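How Testers Choose Fingers for a Robot

A robot arm can reach, turn and lift, but it cannot hold anything until a gripper is fitted to the end. Most simple grippers have two fingers that open and close. Testers at the Fullgate workshop compare different kinds of fingers to find out which ones hold which things best.

What is being compared?

The Pulard finger is hard plastic with nothing on it. The Onu finger is hard plastic with a foam pad on the inner side. Both fit the same arm and close at the same speed. If two things changed at once, the testers would not know which one made the difference.

Why add foam?

Hard plastic is smooth, so it has little friction. Friction is the force that slows things down when they rub together. Foam squashes when it is pressed, and more of it touches the object. More touching usually means a better hold. Foam also wears out. Small pieces tear away at the edges — a worn pad may not grip the way a new one does.

How does a test work?

The arm picks up an object, lifts it, waits four seconds and puts it down. Each finger gets 400 tries. A computer program called Destska writes down every lift and every drop. In one test with a folded cloth, the plain fingers held on 253 times. The foam fingers dropped it only nine times.

What does the robot see?

A small camera sits close to the gripper and moves with it, so both fingers stay in view. It also lets the testers check the pads between runs.

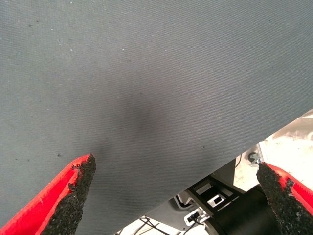

Red gripper fingers with black foam pads, seen by the gripper's own camera. The edges of the foam are ragged.

Cloth is a hard object for a robot. It bends, it folds and it has no fixed shape. Look at the gray surface in the picture: its fine lines could help a program work out which way it slopes, but soft shadows can confuse it.

Try it yourself

Pick up a coin with two plastic rulers. Then tape a piece of sponge to the end of each ruler and pick it up again. Use the same coin and the same table both times, and write down each drop.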